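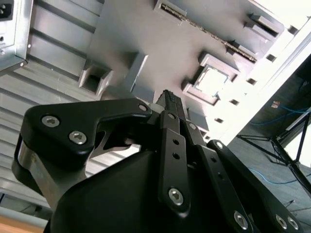
*Wrist camera view, gripper under the grey panel. Posted with the opening message.*

# Wrist view framing for the panel task: proposal to change the acceptance rule

**egronow** (moderator)
2026-01-30

Colleagues,

The Bellis collection now holds 1,652 demonstrations of the panel task. During the last review, 74 of them were marked for exclusion under rule 11, which requires that the part being worked on remain in clear view of the wrist camera during the approach. The attached still comes from one of the marked demonstrations.

I would ask members to consider whether rule 11 is serving its purpose. In the still, the gripper takes up the lower half of the view and the panel is seen at a steep angle. The square opening is bright with light from behind, and the slot to the left of center is dark inside. A strict reader would reject it. My own position is that it should be kept. The fingertip with the dotted grip surface is visible against the panel, and so is the small tab above the left finger plate. A policy trained on the set will meet views of this kind whenever it works from underneath.

Please reply in this thread by the end of the review period. Comments sent by private message will not be entered in the record.

Eleri Gronow
Data Review, Gronero

---

**cadex_labeling**

Thank you for opening the discussion. The Cadex labeling group does not support the change as worded.

Our staff place a contact label on each demonstration. When the approach is made from below, they must judge the distance between fingertip and panel from a single wrist view, and two labelers will often choose different moments. Keeping all of the marked demonstrations would add work and would lower agreement between labelers. We would accept them only if the fixed side camera was recording at the same time.

---

**r_panelbench**

The side camera was recording for most of them. I checked the session logs before writing this. Eleven of the marked demonstrations have no side view, and the others do.

I would add that the bright area at the upper right is a matter of exposure. We should not treat it as a framing fault. The rule as written mixes the two, and that is the reason reviewers apply it differently.

---

**tolland_k**

I must disagree with the previous post on exposure. A washed-out corner is harmless when the work is in the center of the view. In this still there is also strong light coming through the square opening, close to the place a reviewer has to look. If the operator's next move had been toward that opening, the wrist view would have been of little use. I do not know what the next move was, and one still cannot settle it.

My second point concerns the background. Blue cables and the legs of a black stand are visible on the floor to the right. The Rerkau sessions were collected with a clear floor. Are we content to mix the two?

---

**egronow** (moderator)

In reply to tolland_k: yes, on the background. The collection plan adopted in March asks for variety in the surroundings, and operators were told to leave stands and cables where they were, provided that they did not obstruct the arm. I would not wish to see demonstrations removed on that ground.

On exposure, I accept the point made by r_panelbench. The two matters should have separate rules.

---

**cadex_labeling**

If they are separated, may we ask for a written definition of "clear view"? At present our labelers use this one:

> The fingertip nearest the work and at least one edge of the target feature can both be located without reference to another camera.

Under that definition the still passes if the target is the tab and is doubtful if the target is the dark slot. The task note for each demonstration names the target, so the decision can be made case by case - slowly, but with a record of the reason.

---

**tolland_k**

I can support that definition. I remain opposed to admitting any demonstration without a side view, and I ask that this be noted.

---

**r_panelbench**

For planning purposes: 949 demonstrations have already been labeled under the present rule. Would they need to be reviewed again?

---

**egronow** (moderator)

They would not. The revised rule would apply to the marked demonstrations and to new sessions only. The draft wording is as follows.

- **11a.** The view is clear when it meets the Cadex definition quoted above, applied to the target named in the task note.
- **11b.** Exposure is recorded as a separate field and is not in itself a ground for exclusion.
- **11c.** A demonstration that fails 11a may be kept if a side view was recorded for its full length.

The objection from tolland_k is noted and will be attached to the draft. Members who wish to amend 11c should post replacement text in this thread.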